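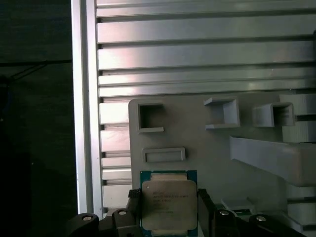

A processor marked Intel, with its silver-gray cover.

Call for Participants: Evening Repair Course for Adults, Hernholm

The Gagnon Learning House in Hernholm is looking for adults who want to learn how to repair and upgrade desktop computers. The course starts in July and is free. No experience is needed, but you should be able to read simple instructions in English.

We meet two evenings a week, from 6:30 p.m., in the building on Brisside Road. Last year we received more than 200 applications, so please do not wait too long. 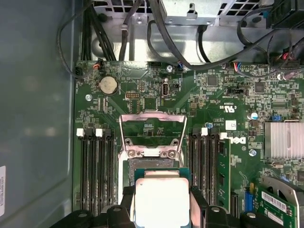

Participants work in pairs. Each pair receives one used computer and keeps it until the end of the course. You will learn to find a fault, to order the right part and to write a short report for the owner. Wendell Ferreira teaches the practical part. Latrice Whitfield helps with the reports and also with job applications, for those who wish it.

We ask from you:
- age 18 or older
- you live in Hernholm or in Dukurik
- you can come to both evenings in most weeks
- you agree to answer two short questionnaires about how you learn

Bus tickets are paid back at the end of each month. Please keep them. Child care is possible, but tell us before the first evening.

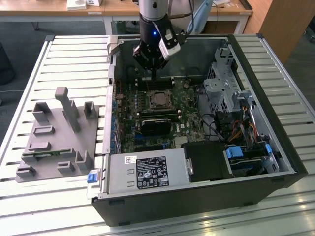

How to apply

Write a few lines about yourself and why the course interests you. Send them to Corinne Haddad at the Gagnon Learning House, 148 Brisside Road, or leave them at the front desk before 5 p.m. Mistakes in the language are no problem for us.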